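Old Dell, Lid Off: Photos From the Spare Room

I've been promising a few people I'd put something up about the computer, so this is the gallery page for it. Short version for anyone who hasn't been trapped next to me at a barbecue lately: my neighbour Daithí Tierney was clearing out his garage in October and asked if I wanted his old Dell tower before it went to the e-waste bin. I said yes before he'd finished the sentence. My partner was standing right there and said nothing, very loudly.

I'm no technician. I fix bikes, I've rewired exactly one lamp, and I once got a dead washing machine going again by finding a sock in it. But I like a thing with screws, and I like older desktops especially, from back when there was still room to get your hand in. The plan is to clean it up, put a small solid state drive in it and let it live in the corner as a music and photo machine for the house. It doesn't need to be fast. It needs to hold every holiday snap since the kids were born and play the radio while I'm cooking.

Daithí tells me he bought it for his accounting work and then his daughters got hold of it, so it's seen a lot of spreadsheets and a lot of cartoon horses. He also handed over a shoebox of bits that he reckons go with it. Some of them might! There was a Głowacki screwdriver set in there with 13 bits and room for more, which I've already claimed as payment for my labour.

The side panel is off, so this is the whole of the inside with the tower lying down. Click through if you want it bigger. 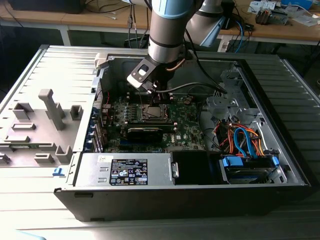
Photo: Skerkside Shed Diary

Green motherboard in the middle, processor sitting up near the top of it in its metal frame, and the black graphics card lying across the board underneath. I love the red DELL logo printed right on the board. All that effort for a spot most owners would never lay eyes on. The blue plastic rails on the hard drive are my other favourite thing, and so is the fact that somebody chose blue for them.

The cables are another matter. Red, orange and yellow, all sprawled over the one side, with the two blue SATA ones looping down to the drive. My brother-in-law looked at this and asked whether it was meant to look like that. I told him that's just how a power supply wears its hair. I do want to tidy it, though, and I've got a bag of those little hook-and-loop straps from Brollix that I bought for the garden hose and never used.

That's the big overall one, and it's the one I'll be going back to when I can't remember where a plug goes. If you ever open one of these up yourself, take a picture before you touch a single connector. I learned that with a carburettor, years ago, and I'm still a bit sore about it.

A few notes to go with it, mostly for Daithí and for my own memory:

The side panel. It's lying flat to the left, inside facing up. I'd never paid any attention to the back of one before, but it's got all sorts of moulded plastic guides on it, and one tall piece shaped like a T. I've had two theories about the T and the kids have had several more. If you know what it's for, please write in and put us out of our misery.

The hard drive. It's down in its bay and it's staying put until I've copied everything off. Daithí thinks there are wedding photos on it (his cousin's, he's fairly sure) and he'd like them back before I go wiping anything. Fair enough! The new drive is a cheap Geven one that was on special, and I'll sort out some way of mounting it when the time comes.

The fan shroud. Black plastic, down at the bottom next to the power supply, with a small silver latch on the edge. I've watched a video of a bloke doing a different model and his came away in one neat move, so naturally I expect mine to take an afternoon.

The power supply. I'm leaving that completely alone. It's a sealed silver box with a black label covered in small white print and certification symbols, and my understanding of what goes on in there is just good enough to know I shouldn't poke at it. If it dies, it gets swapped whole.

The graphics card. I haven't decided. We're not going to be playing games on it, and I've read that older boards often get by without a separate card if there's a video plug on the back. On the other hand, it's there and it's free. My son would like it noted that he votes to keep it, and that he'd also like a computer in his room, which is a separate conversation and one we've had 108 times.

I've set aside Sunday for the actual cleaning, with a soft paintbrush, a can of air and a pot of tea at a sensible distance. The budget for the whole business was a fancy dinner out and so far I've spent a takeaway pizza, so I'm feeling pretty good. Next jobs are fresh paste for the processor, the cable tidy and a new little battery for the clock — those are cheap as anything and the corner shop had them in packs of 5.

A couple of you have asked if I'd take on yours as well. Let me get through this one first! But if you've got spare drive rails, or a manual for a Dell tower of this sort in the bottom of a drawer, I'd be very glad of them. I can swap you for lemons. The tree's gone mad again and there are 6 bags of them sitting by the back door.

More photos when it's clean and back together. The comments are open, and I'm especially keen on T theories.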